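Gestão de Rouparia e Têxteis de Limpeza
Apontamentos da aula 6 – Panos, dobras e superfícies de trabalho
Docente: Selorm Zakaria
Versão de 13/07/2020

1. O que ficou pendente da aula anterior

Ficámos na pergunta de sempre: vale a pena dobrar panos de limpeza? Os manuais de hotelaria dizem que sim, quase todos com a mesma frase, e quase nenhum apresenta dados. O manual da Clirkent, que muitos de vós já viram em estágio, dedica um capítulo inteiro à dobra em terços e não explica em lado nenhum o que se ganha com ela. Leiam-no, mas com um lápis na mão.

O argumento mais repetido é o das faces limpas: um pano dobrado em quatro oferece oito faces de trabalho. A conta está certa no papel. Na prática, supõe que a pessoa vira o pano pela ordem correta e que se lembra de qual face já usou. Quem fez turnos de limpeza sabe quanto vale essa suposição.

2. A superfície onde se dobra

Uma mesa para dobrar deve ser plana, desimpedida e maior do que o pano aberto. Parece óbvio, mas em muitas rouparias dobra-se em cima de carrinhos, sobre a máquina ou contra o peito. Depois culpa-se o tecido.

Quanto a forrar a mesa, as opiniões dividem-se. Um forro de tecido liso segura o pano e evita que escorregue; em contrapartida, apanha cotão e fiapos, que se notam bem numa cor escura e uniforme. Há quem veja nisso um defeito. Eu tendo a achar o contrário, porque um forro onde o cotão se vê é um forro que alguém acaba por limpar.

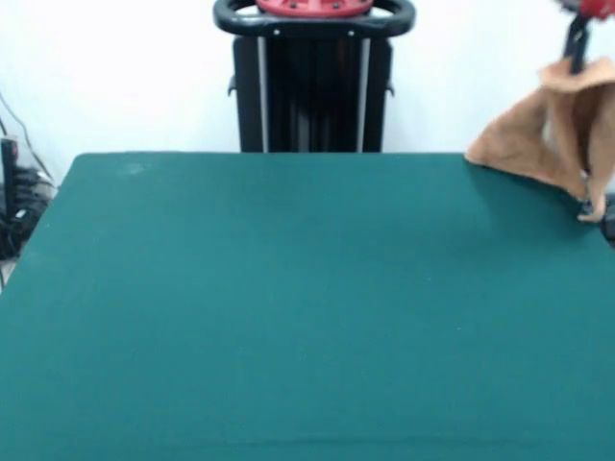
O passo que mais falha é o primeiro, a abertura. Um pano agarrado por um único ponto cai em pregas irregulares e os cantos ficam escondidos. Pousá-lo assim e alisar com a mão dá quase sempre um monte achatado, com uma ponta virada para dentro. O procedimento habitual é este:

Procurar um canto e segurá-lo.
Correr a bainha com a outra mão até ao canto vizinho.
Levantar, deixar cair o peso e pousar primeiro a borda mais distante.
Só então dobrar, borda com borda.

O método Navickas acrescenta uma sacudidela entre o segundo e o terceiro ponto. Experimentem com e sem. Nunca consegui ver diferença em panos pequenos e, em panos felpudos, a sacudidela espalha cotão pela mesa toda.

3. Microfibra e camurça

Não confundir. A camurça, natural ou sintética, guarda-se muitas vezes aberta ou enrolada, e vincá-la com força não traz vantagem nenhuma. A microfibra aguenta a dobra, mas lavada com algodão enche-se de fiapos. A ficha da Stosier promete 200 lavagens sem perda de absorção. Não indica a temperatura nem o detergente – sem isso, o número serve de pouco.

4. Quanto tempo custa

Tomemos um armazém com 3619 panos em circulação. Se cada dobra levar cerca de 30 segundos, são mais de trinta horas de trabalho por volta completa. Antes de defenderem a dobra em terços, digam-me quem paga essas horas.

5. Para a próxima aula

Trazer 2 panos usados, de tecidos diferentes, e a ficha técnica de um deles. Quem escolher a ficha da Sulport deve ler também as notas de rodapé. O relatório sobre os tempos de dobra entrega-se em setembro, com as medições em bruto em anexo.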